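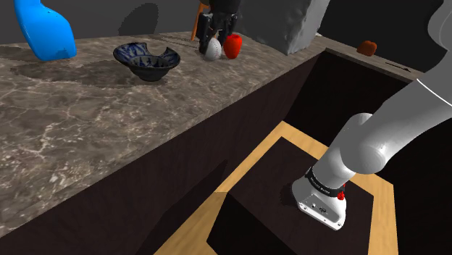
Figueroa Revises Sealing Guidance for Stone Countertops

HINDEL, 9th October – Stone distributor Figueroa has issued revised care guidance for marble countertops sold through its Hindel yard, replacing a two-page sheet that had been in use for six years. The new document covers sealing intervals, approved cleaners and the treatment of etch marks.

The main change concerns resealing. The old sheet called for a fresh coat of penetrating sealer every 12 months. Owners are now told to run a water drop test first and to reseal only if the stone darkens within ten minutes. Repeated coats on stone that does not absorb them leave a haze that has to be stripped with solvent, the company said.

The revision follows a review of 1086 service calls. Of these, 564 involved etching from acidic liquids such as lemon juice, vinegar and bathroom descaler. Another 131 were traced to excess sealer, and 73 to cracks near sink cutouts. The remainder were stains, chips and joint repairs.

"Sealer slows absorption. It does nothing against acid, and the old sheet did not say so clearly," said Malsha Howlader, technical manager at Figueroa. "A sealed top will etch as fast as an unsealed one."

Polished and honed finishes are now treated separately. Light etching on honed marble can be worked out by the owner with a fine abrasive pad. On polished marble the guidance recommends a professional, as hand rubbing tends to leave a dull patch larger than the original mark.

Cleaners should be pH neutral. Powdered abrasives, bleach and ammonia are excluded.

Ilari Ojala, who runs the fabrication shop Skatow, said installers had asked for the sink cutout section in particular. It sets a minimum corner radius and requires support rails – front and back – on all undermount sinks.

The guidance applies to orders placed from this month. Existing customers can request a copy from the yard. A matching document for quartzite and limestone is due in February.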